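We use cookies to keep you logged in. Accept | Settings

Sim class project: turntable pick, arm keeps missing

flinine_fan
Our club is doing the Christodoulou challenge in sim this year and I'm stuck. Parts go from the round tray to the bin, 40 tries a run, and my best run is 76 percent. I think the tray spins too fast for my grasp timing. Anyone else?

mustitz
I'd blame your approach angle before the tray. We came in from the side at first and kept clipping the rim. Straight down is boring but it works.

trosonport_kid
Disagree, straight down cost us a week! The fingers hide the part from the overhead view and then you're guessing. I'd slow the tray and leave the angle alone – you can speed it up again in April.

mustitz
Slowing the tray is cheating a little though? The rules give you the speed.

flinine_fan
They say "up to" that speed, I checked. Can somebody post their layout so I can compare the bin distance?
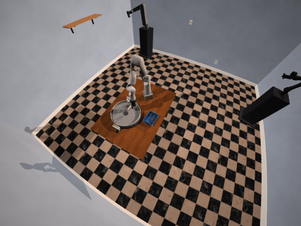
By Thanasis Chatzigeorgiou | November 12, 2021

Our layout, with the white arm over the tray and the blue bin off to the right, four parts in it. I keep the bin on the same tabletop so the swing stays short. And sorry mustitz, I'm with the kid on tray speed – get it reliable slow, then turn it up. I'll send you my config tonight if you want it.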